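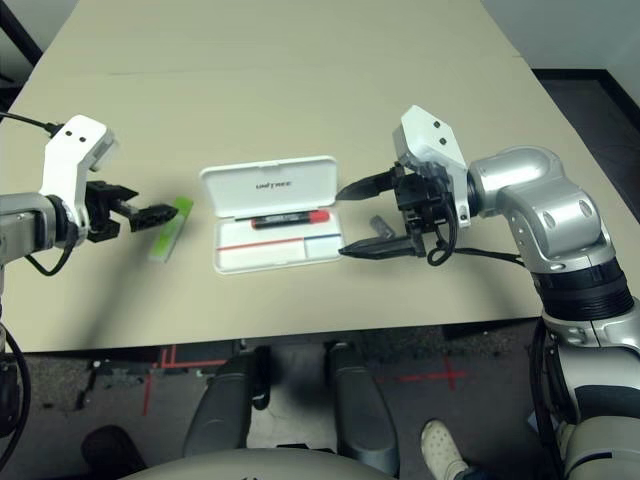
Fig. 1. Bench 2, both grippers at the pencil-case task. Note the cable loops at each wrist.

Week 4 handout: Looking after the two-armed bench robot
Prepared by Babak Daneshvar for the Tuesday lab group

Read this before you come in. I will be asking people at random what a service loop is, and "a loop that does service" has already been used.

What the cell is

Bench 2 is a two-armed robot standing at a plain table, with a parallel gripper on each wrist. It spends its days putting small things into other small things. In Fig. 1 the left gripper is at a light green block and the right one has a small grey cylinder between its fingers, while a marker already lies in the open case. As industrial drama goes it is on the quiet side, but it is very good at showing up sloppy setup. A three-millimetre error in a welding cell is a conversation. A three-millimetre error here is a marker on the floor.

The control software is Plidero. The job files live in the Akbari folder on the lab drive, named after the room and not after a person, so please stop emailing Dr Akbari.

1. Before power

Walk around the robot once with your hands in your pockets. You are looking for things on the floor, things on the table that are not in the job sheet, and other students. Check that the stop button is on the bench where you can reach it and not on the windowsill where the last group found it convenient.

Look at the floor tape. The tape marks give us the standing position. If the robot has been moved, put it back to the marks before you do anything clever in software. Last March a group spent a whole afternoon correcting an offset that could have been fixed by two people and a gentle shove.

Then check the table itself. It has no clamps. Lean on it lightly. If it moves, so will your calibration.

2. Cables

Most of the faults on this bench are cable faults. They present as something else, which is how they get to stay so long.

Each gripper cable has a service loop at the wrist. The loop is slack left on purpose so that the wrist can turn without pulling on the connector. Too little slack and you will stretch the cable at the end of its travel. Too much and the loop catches on a finger, or on the object, or drops into view of the head camera and gets treated by the vision model as an interesting new item.

To check a loop:

With the arm powered down and supported, turn the wrist by hand to one end of its travel, then the other. Go slowly.
Watch the connector, not the loop. If the connector moves in its socket at all, the loop is short.
Bring the wrist back to the middle. The loop should hang clear of the fingers and should not be able to reach the tabletop in any of the taught poses.
Run a fingertip along the outside of the bend. You are feeling for flat spots and stiffness. A stiff patch means the conductors inside have started to go.

Do not zip-tie a loop tight to tidy it up. I know it looks better. The cable we replaced in first term looked terrific.

If the gripper drops out only in certain poses, suspect the cable. If it drops out everywhere, suspect the connector. If it drops out only when I am watching, call me over anyway and we will both learn something.

3. Fingers

There are two finger sets for this bench. The long tapered ones get into narrow spaces and can pick a thin object out of a tray. The short ones hold harder and forgive more. Check the job sheet for which set belongs on which side, and write down what you fitted.

When changing fingers:

Open the gripper fully, then cut the power to it.
Take out the screws one finger at a time and put them in the magnetic dish. The dish is there because of the carpet. A small black screw on dark grey carpet has left this world.
Wipe the mounting face. Grit under a finger tilts it, and a small tilt at the base is a large one at the tip.
Fit the new finger, nip up both screws, then tighten each in turn with the torque driver. It is preset. Leave the collar alone.
Close the gripper on a strip of paper. The paper should be held evenly along the tips. If it swings, one finger is sitting crooked and you get to start again.

After any finger change the stroke has to be taught again. Plidero will cheerfully run on the old numbers and close the new fingers as though they were the old ones. It gives no warning. I have written to Vesov, who sell it to us, and have received a very nice calendar.

4. Teaching the bench poses

Place the case on its position with the lid open and upright at the back. The lid matters. With the lid up, the approach from above is fine but the approach from behind is not, and the planner only knows about the lid if you tell it. Load the job file with "case_open" in the name.

Teach one arm at a time and park the other. Teach the hover pose first, then the touch pose, then the retreat. People skip the retreat because the arm has to leave somehow. It does. It leaves by the shortest path, taking the case with it.

Use a slow jog for the last few centimetres. Get your eyes down to table height and look at the gap under the lower finger. You want clearance you can see. If you are resting the finger on the table to "get the height", you are loading the wrist, and the pose you save will be the pose of a slightly bent arm.

When both arms are taught, run the job at quarter speed with a hand by the stop. Run it at least twice. The first run tells you about the poses and the second tells you whether the first was luck.

5. Reading the log

The log number you will see most is 466. The manual lists it as "end effector communication timeout", and on this bench it nearly always sends you back to section 2. Clear it once. If it returns, power down and look at the cable before you clear it again. One group cleared it for around half an hour straight, in the belief that it would tire first.

Write every fault in the paper logbook as well, with the arm, the pose name and what you did. "Fixed it" is not an entry. "Turned off and on" is an entry, and I respect the candour.

6. Shutting down

Park both arms in the rest pose. Open the grippers and leave them empty; an object left between the fingers overnight marks the pads. Power down from the Plidero menu first and the wall second. Put the blocks, markers and other bits back in the Drikus tub (grey lid, bottom shelf) and close the case.

Stay with the robot until it has finished settling. The arms sag a little as the brakes take up, and it is worth knowing what a normal sag looks like so you can spot the other kind.

For next class

Bring closed shoes, a pencil and a completed loop check for one wrist of your choice. In the margin of your check sheet, answer in a sentence or two:

Why would a short service loop show up as a fault in some poses and not others?
You fit the long fingers and the first grasp crushes the object. What did you forget?

Section 3 will be on the practical. Bring your own hex keys if you have them. The lab set is missing the 2 mm again, and whoever has it can return it to my pigeonhole with no questions asked beyond the obvious ones.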